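Chapter 7
Buying a Demonstration Kit: The Vultbridge Case

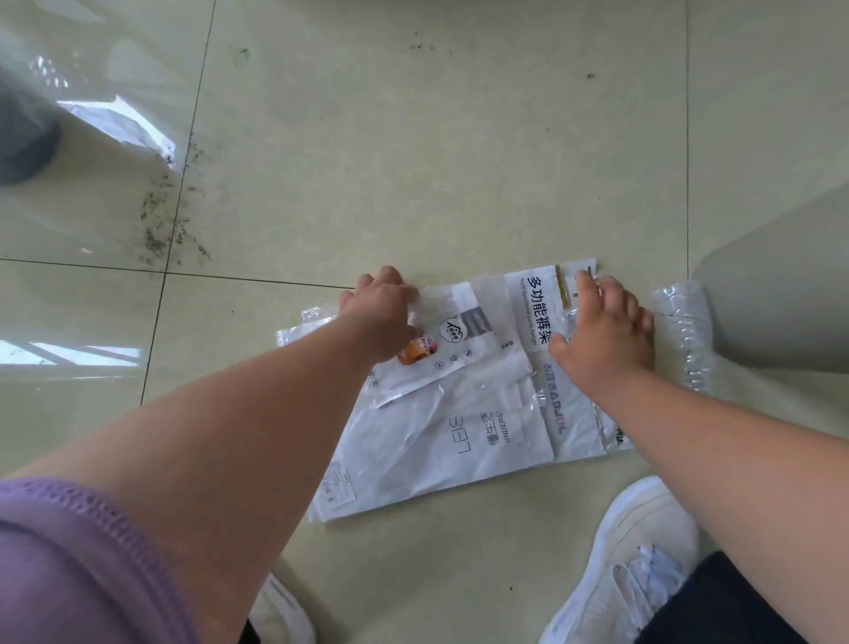

Figure 7.1 Pressing down a stack of plastic packaging bags on a tiled floor.

Household tasks that involve thin plastic are among the hardest to automate. A bag has no fixed shape. It folds, slides over its neighbors and reflects light in ways that change with every touch. A person flattens a pile of bags with both palms and gives it little thought, but a robot has to learn where to push, how hard, and when the pile is flat enough to leave alone.

Many small robotics teams now buy the means to teach such tasks as a finished product. This chapter follows one purchase from first quote to renewal. The product is the Vultbridge home demonstration kit, which packages a head-worn camera, a charging dock, a set of task cards and a year of labeling service. The buyer is Okon, a maker of two-armed household robots with a test apartment in Pivham.

Okon's engineering lead, Liya Mamo, ordered 3 kits in September. Her team had narrowed its first release to tidying jobs done at floor level, and the supplier's standard card set covered 47 of them. Chiriac, a rival supplier, offered a longer list at a lower price per hour but delivered its recordings without labels. Section 7.2 compares the two quotes line by line.

The trial ran to 342 recorded sessions. Of these, 153 were rejected at the first check, mostly for glare on the floor or for hands that left the view before the task was done. Kirstin MacLeish, who wrote Okon's review, judged the hardware sound and the instructions too thin - a view the supplier disputed. Both sides of that exchange are reprinted in Section 7.4.

As you read, keep three questions in mind. What was the buyer paying for, the equipment or the labeled hours? Who should carry the cost of a rejected session? How would the answers change if the task used rigid objects such as cups or boxes?

Key terms in this chapter: demonstration, deformable object, acceptance rate, labeling service, renewal clause.

7.1 What the Kit Contains

The kit ships in one case. The camera and its headband sit in the upper tray, and the dock and cables are stored underneath. The task cards come in a separate folder.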